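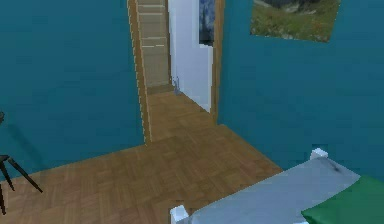 Third time this year. Sat down with a cup of tea to finish season two of Trurkier, four episodes left, and it's gone. No warning on the app, no little banner. Just the poster greyed out and a line saying it isn't available in my region. It was available in my region last night at 10.

Found it later on Besnard, which I don't pay for. Well, I didn't.

I know how it works. Rights run out, somebody else bids, off it goes. Fine. What annoys me is that the date is in the contract. They know it months ahead. Lelier at least puts "leaving in June" under the title, small grey letters but it's there, and you can plan your evenings. Why can't the rest manage that? My guess is they'd sooner you didn't notice until the next payment has gone out.

Yaneth Taipe wrote on her blog that viewers should treat streaming like the telly used to be, you catch it or you miss it. Don't agree. Telly never sold itself as a library. These services did, for years, all those adverts with rows and rows of posters. 3000 titles, whenever you like. Then you look for one Swedish crime drama and it's moved house twice since Christmas.

And the watch history! Doesn't come with you. I was 70 minutes into the Ullamska film when that one went, and on the new service I had to scrub through to find the bit with the ferry. Small thing. Still cross about it.

The discs are the other half of this. Gaspard Barbier's column last month said buying DVDs now is just nostalgia, and I'd say he hasnt tried to rewatch anything older than he is. My sister has 300 of them in the spare room, none of them has ever expired. Some are scratched to bits, mind you. The first Trurkier box set skips all through episode five.

So what do I want. A leaving date on every title, same place on every app, a month's notice. If I'm halfway through a series, send me an email, they send enough of them about everyting else. And let me take my place in the episode with me when I go.

I've cancelled two of the four. Besnard I've kept, until I've finished the season.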